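Search this site
Enter keywords Go

Home | Apply | Permits | Fees | FAQ | Contact

Frequently Asked Questions: Stone Walls in the Grarnusden Conservation District

The Grarnusden Building Office answers questions from owners of older houses on this page. The answers apply to stone walls, inside and out, within the conservation district. Owners in Lirnach should check the separate map before applying, as only part of that village lies inside the boundary.
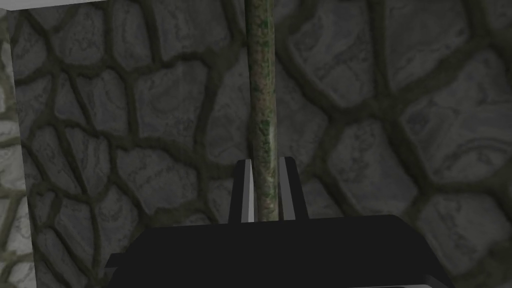
Reading time: 4 minutes

Does my house fall under the stone wall rules?

There are 2,273 properties in the district. Of these, 211 are listed individually, and the rules for them cover interior walls as well as exterior ones. For all other properties, the rules cover only walls that can be seen from a public street or path. The property register may be searched by street name or parcel number at the front desk.

Do I need a permit to repoint a wall?

A permit is required if the work covers more than 178 square feet in a single calendar year. Smaller repairs may go ahead without a permit, but the owner of a listed property must still send a written notice to the office before work begins. The notice form is two pages long and carries no fee.

What kind of mortar may be used?

Lime mortar is required on listed properties. Portland cement is harder than most of the older stone in the district and can trap water in the wall, which leads to flaking at the face of the stone. A mix that contains a small amount of cement may be allowed on a chimney above the roof line, at the discretion of the inspector.

Must new mortar match the color of the old?

Yes. The applicant must prepare a sample panel and allow it to cure before the inspector visits. Color should be judged in daylight against a clean section of original mortar. Pigments may be added, but sand is the preferred means of matching color. The Soler quarry sand used in much of the original work is no longer sold, and the office keeps a list of accepted substitutes.

May mortar joints be recessed?

Recessed joints are permitted on interior walls. On exterior walls, joints should follow the existing profile. Where no original joint survives, the applicant should propose a profile based on a neighboring building of similar age.

How should moss or green staining be removed?

Use water, a mild soap, and a natural bristle brush. Wire brushes, sandblasting, and acid cleaners are prohibited on all properties in the district. If staining returns within a season, the owner should check gutters and ground levels before cleaning again. Bleach is not recommended, as it leaves salts in the stone.

May I paint or seal an interior stone wall?

Paint is not allowed on original stone in a listed property. Clear sealers are reviewed case by case and are rarely approved. Whitewash made from lime may be applied where there is evidence that it was used before. Please attach a photograph of that evidence to the application.

Can pictures or shelves be hung on a stone wall?

Yes, and no permit is needed for light items. Fixings should be placed in the mortar joints and kept out of the stone itself, so that the holes can be filled later with matching mortar. Framed pictures need only a small hook or masonry pin. Shelves, radiators, and other heavy items call for anchors, and on listed properties the position of each anchor must be shown on a drawing. 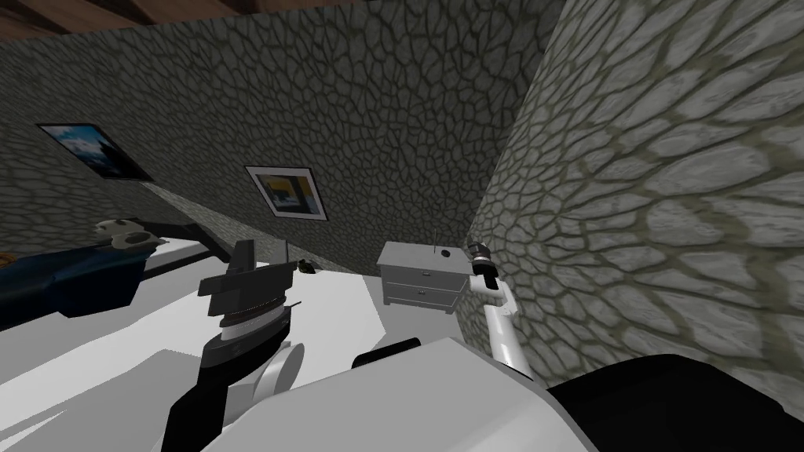
Covadonga Robles writes that her application for a house on the Cletport road was returned twice over the mortar sample, and she asks that the office state plainly how long a panel must cure. "I waited two weeks the first time and was told the color could not be judged," she adds.

The minimum curing time for a sample panel is 28 days. Panels should be kept out of direct sun and protected from frost. This requirement now appears on the first page of the application form.

Who inspects the finished work?

Inspections are arranged through Gonzalo Montes at the Building Office. Please allow ten working days. Scaffolding should remain in place until the visit is complete. No exterior lime work may be started after the first of November without written consent.

Last updated: May 2020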